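How to check whether grip-surface changes hurt a trained pick policy

Last updated October 16, 2026

Use this procedure when you have worn or replaced the contact surfaces on a hand-held gripper partway through data collection and need to know if the old and new demonstrations can be trained together. It assumes you already have a working pipeline from recorded demonstrations to a trained policy. Kendra Melnyk wrote the first version for the Didden gripper. Nizar Ghanem added the part on clear objects.

What you need

A set of demonstrations recorded before the change and a second set recorded after it. We used 245 in the first set and 156 in the second. The sets do not have to match in size, but both should cover the same objects and the same table.

A log of every change to the fingers. Write down which finger was changed and what was put on it. Tape and foam should be listed separately, even when they are on the same gripper.

Step 1. Split by surface, then by object

Sort the episodes into folders by surface first. Inside each folder, make one subfolder for opaque objects and one for clear objects. Do not mix them at this stage. Clear plastic has two problems at once: the edges are hard to see, and whatever is behind the object shows through it. If you train on a mixed folder and the result is poor, you will not know which problem you are looking at.

Step 2. Look at the moment of contact

For each episode, find the first frame in which both fingers touch the object. The Tessier script marks a candidate from the finger width signal, but check it by eye. On a clear container, look for the rim. It is usually the thickest part of the wall and gives the strongest highlights.

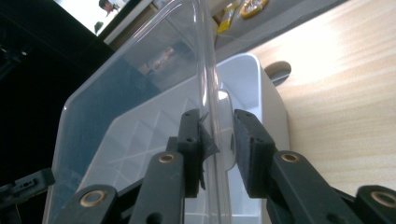
Save the frame number and the finger width. If you can't tell whether a finger is touching, mark the episode as unclear and leave it out of the width comparison. It can still go into training.

Compare the widths between the two sets, one object at a time. Foam compresses and tape mostly doesn't, so a small shift is expected. If the shift is the same for every object, subtract it from the newer set and continue. If it differs from object to object, skip the correction and keep the raw values.

Step 3. Train three policies

Train one on the old set, one on the new set and one on both. Keep the seed, the image size and the number of steps fixed. We stop at 2000 steps for this check. That is too short for a policy you would want to keep, but long enough to show a gap.

Step 4. Test on the robot

Mount the current fingers and run each policy on every object from five start positions. Use the Arncombe sheet to record the result as a clean grip, a slip or a miss. A slip means both fingers made contact and the object came out before the lift was finished. A miss means one or both fingers never made contact.

Reading the results

More slips with the old-set policy points to the surface. The policy learned a closing width for a different pad. More misses on clear objects, with all three policies, points to vision, and changing the pads again will not help.

In our August run, the combined policy had fewer slips than either single-set policy, and misses on clear containers hardly moved. We kept both sets and recorded more clear objects against different backgrounds. The Bridumska split file lists which episodes went where.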